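Search this site Search Go Menu

Stop Buying Matching Dishes

Posted 30/01/2020

Quick one, because the dishwasher at my sister's is broken and I have been at her sink for two hours with opinions.

Matching dish sets are a racket. There, said it. You buy the big box, everything white, everything the same, and you feel like a grownup for a week. Then one bowl goes. Then a plate. Now you own a set with a hole in it and every dinner you notice the hole. I had the Bastos one, the everyday line, and when I chipped a bowl I wrote to ask for a single replacement. Nope. Whole box or nothing. So I went to Damutell, the secondhand place over by the bus depot, and came home with 4 odd bowls for less than lunch.

Best dishes I own.

People say a mixed table looks messy. Does it? A mixed table looks like people eat there. Somebody has a favorite bowl, somebody always gets the plate with the writing on it, kids fight over the one with the strawberries. Never saw a kid fight over a plain white plate. Not once.

Same goes for the tablecloth. My aunt kept the good linen in a drawer and we ate off bare wood for twenty years so it would stay nice. It stayed nice. It's still in the drawer. Meanwhile the silly printed ones get used every single day, jam and all, and they make a Tuesday breakfast feel like something. Ok, that one's cheap sentiment, but I'm keeping it.

The real argument against is stacking. Fair. Odd sizes wobble, and a cupboard full of wobble is a misery. But it only takes a minute to sort it: plates at the bottom, flat ones, bowls nested on top, the widest first. If a bowl won't nest it lives on the counter with the fruit in it. Thats the whole system.

And you don't need to clear the entire room to get there either. Let the comb and the books pile up at the other end. Do the dishes first, the rest can wait.

Pink cartoon cloth, white plates, a strawberry bowl, pink rims in with the white:
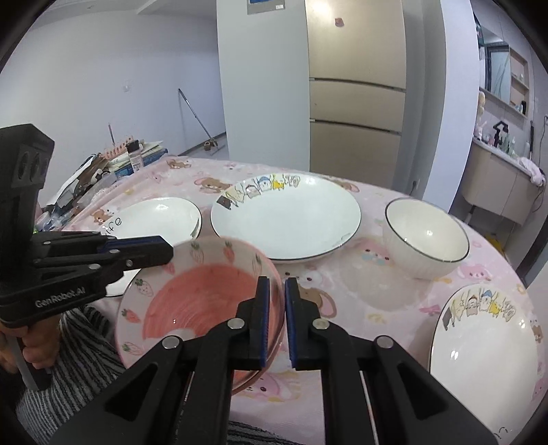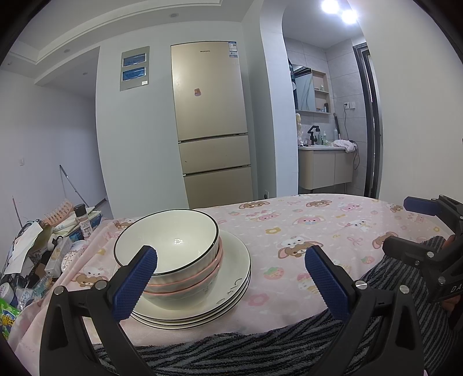 What to do with the set you already have

Don't throw it out, obviously. Split it. Keep the plates, give half the bowls to whoever is moving out next, and fill in the gaps with things you like. Go slow, one peice at a time. If you hate it by November, fine, buy the box, they'll still be selling it.

1,894 views | 2 comments | Share

Contact | Copyright Voltetine | Back to top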